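In Defense of the Cupboard with a Door

Oct 17, 2024

Every office I have ever worked in has had, at some point, a person with a plan to get rid of the cabinets. The plan usually comes with a nice drawing. There are plants in the drawing, and somebody holding a cup, and there is never a single ring binder anywhere, as though the paper had been talked into leaving of its own accord. Ours arrived in September, when we were getting ready for the move to the Gisberg building, and I have been grumbling to my family about it ever since, so it seemed only fair to grumble in public and give them a rest.

I should say that I like a clear room as much as anybody. I like coming in early when the desks are bare and the carpet still has the vacuum lines in it. But I have also spent 26 years putting things away for a living, one way or another, and I have come to believe that the low, plain, wood-finish cabinet with doors that lock is one of the kindest pieces of furniture ever made. It asks very little. You can set a box on it while you hunt for your keys. You can lean on it and talk to someone, and I would guess that half the useful conversations in my working life were held over the top of one, with somebody's coffee going cold at my elbow.

What the planners offer us in its place is open shelving, or else those little cubes on wheels. We tried the open shelves once, the Ollora ones, which were handsome things, and for two weeks they looked like a magazine. Then they looked like us. Everything we owned was on show, the half-used pads and the box of old name badges, and visitors would read the spines while they waited. People started taking their papers home, which was surely not what anyone had in mind. A door is a small mercy. Behind it you may be as untidy as you need to be until you have an hour to do better.

And then there is the lower shelf, which I have a particular soft spot for. The upper part of a cabinet is for the things you reach for every day. The lower part is for the things that must be kept, and you have to bend your knees for them, and so you only go there when you mean it.

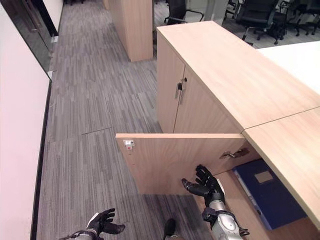
Bending down is exactly the trouble, one reader wrote after I brought this up in an earlier column, and a binder laid flat on a bottom shelf is a binder you will find again on the day you retire. She would put every last one of them upright at eye level, labels facing out, and give the low shelves over to printer paper.

I have turned this over a good deal, and she is right about knees, mine especially. A label on the cover is not much use to you if something else has been set down on top of it, and I have seen that happen many times. But I would say in defense of lying flat that a full binder stood on end all by itself will slump, and the rings go out of line, and after that the pages never turn nicely again. Give it company and it will stand up straight. Left on its own, let it lie down. I feel much the same way about myself after lunch.

Where I do agree with her, wholeheartedly, is that keeping things and knowing where they are must go together. When we cleared out for the move I opened a cabinet by the copy room and found the complete paperwork for the Verbeke job, all in order, which four of us had spent an afternoon rebuilding from scratch — and the only reason it had been lost was that no one had thought to write on the thing. So I'm stricter about labels now than I used to be. A plain word or two will do, in letters a tired person can read.

The drawing for Gisberg has been changed since, I'm glad to report. We are to have two rows of cabinets after all, from Nirkia this time, with proper hinged doors. I've asked for the keys to be handed out before the furniture comes, and for somebody to try each one in its lock, and I am still waiting to hear back on that.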